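## Is Wotness worth it for a small shop?

**halinag** - We run a little print shop and I've been doing backups to whatever USB stick is in the drawer (I know, I know!!). Wotness wants 27 bucks a month and my nephew says get our own server and skip the fee. Talk me into one or the other?

**padraig_mm** - Skip the fee. I got a used box for 300 and it's been humming away in the closet ever since. My files stay in my building and I like it that way.

**weronika_a** - Gotta disagree with Pádraig. Your closet floods, then what? We lost a whole November of invoices like that. I pay for Wotness and I sleep fine.

**padraig_mm** - My closet is on the second floor lol. And how long did your first upload take?

**weronika_a** - Okay, two weeks. But it ran at night and I never noticed.

**damianw** - You're both half right. Keep one copy in the shop and one someplace else. I have a server plus a spare drive at my mom's house - I swap it when I go over for dinner. Only tip I'd add is get drives in caddies so you aren't hunting for tiny screws every time.
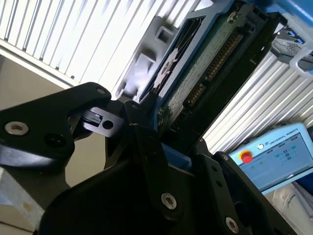 ## Page 2

**halinag** - Ooh, I like the mom plan. How big a drive are we talking? I've got 900 gigs, mostly old wedding invitations.

**damianw** - Get a 2 TB and label it with the date!

**weronika_a** - Still say pay the 27. Moms go on vacation.

**halinag** - Mine never does. Ordering the drive tonight, and I'll try the Wotness free month too.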